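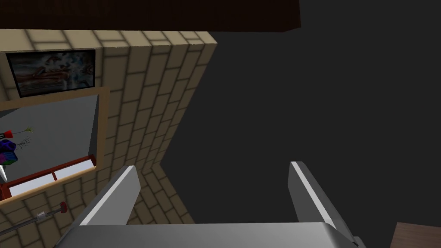

Parvaneh Tabrizi thought we should read the whole book of Ruth out loud in one go before anybody was allowed to have an opinion about it, and that is how the meeting started, before I'd even found my pen.

So, minutes of the Undbridge Scripture Reading Circle, July, taken by me (Siobhán) again. Present were Parvaneh, Noémie Langlois, Ingegerd Fjeld, Abelardo Orellana and me. We got going at 7:15.

Last time's minutes
Read and agreed, with one fix. I had written that Ingegerd found the end of Jonah "silly." She said "sudden." Sorry, Ingegerd! Changed.

What we're reading next
We've finished Jonah and need something to carry us through the fall. Parvaneh wants Ruth, four chapters, read straight through on the first night and then one chapter a session after that. Abelardo would like Esther, as there's more going on in it and he has never read it all the way to the end. Noémie asked if we could do both, Ruth first, and I said yes please, because I'd been about to suggest the same thing and she got there faster.

We talked for quite a while about Naomi (too long, probably, but I enjoyed it). Ingegerd feels Naomi gets let off lightly by most sermons. She comes home and tells the whole town she's empty while Ruth is standing right there next to her! Parvaneh said grief makes people talk like that and she wouldn't hold it against her. Noémie was somewhere in between. I wrote down "is it a rude thing to say or a true thing to say" and then forgot who asked it, so if it was you, speak up.
Agreed: Ruth first, Esther after. Parvaneh to lead the opening night.

Which translation
This one went around and around. Half of us have the old family Bible kind with the thees and thous and half have something modern, and when we read Jonah in turns it sounded like two different books. Abelardo likes hearing the differences. Ingegerd can't follow along when the words in her lap don't match the words in her ear. We settled on one shared version for reading aloud, and anybody who wants to can bring a second one and pipe up when it says something different. Noémie will print out the chapters in big type - thank you, Noémie.

Money for books
Abelardo had the numbers. We have $231 in the envelope, and he'd like to put part of it toward a decent commentary on Ruth that we can pass around. He has his eye on a used one from Asamoah Books and will ask them to hold it. All in favor. I asked whether we should write our names in the front and got no answer, so I'm going to.

The history booklet
Ingegerd is still working through the old parish papers for her booklet on the women who taught Sunday school in Undbridge. She's typed 2,490 words so far and has only reached the second box. She read us a page on a teacher called Mrs. Gurnine, who had the children act out the parables in the churchyard and was told off in writing for letting a real goat play one of the sheep. We'd all like more of Mrs. Gurnine. Ingegerd asked for help reading the handwriting in box three, and Noémie and I are going over on Sunday after the service with magnifying glasses.

Opening and closing prayer
Parvaneh brought this up gently. She's happy to sit quietly during ours, and has been all along, but wondered if we might take turns and let each person open in whatever way they're used to. Abelardo said he'd love that. Ingegerd wanted to be sure nobody would be made to do it who didn't want to, and we all agreed on that too - silence counts. Parvaneh opens next time, Abelardo closes.

Small things
Start time moves to 7 sharp, so we aren't still talking in the parking lot at ten.
Noémie has a spare reading lamp if the corner seat is too dim for anyone.
Somebody left a green umbrella. I have it.

Closed at 9:20 with Abelardo reading a psalm. Next meeting is at Ingegerd's, bring Ruth.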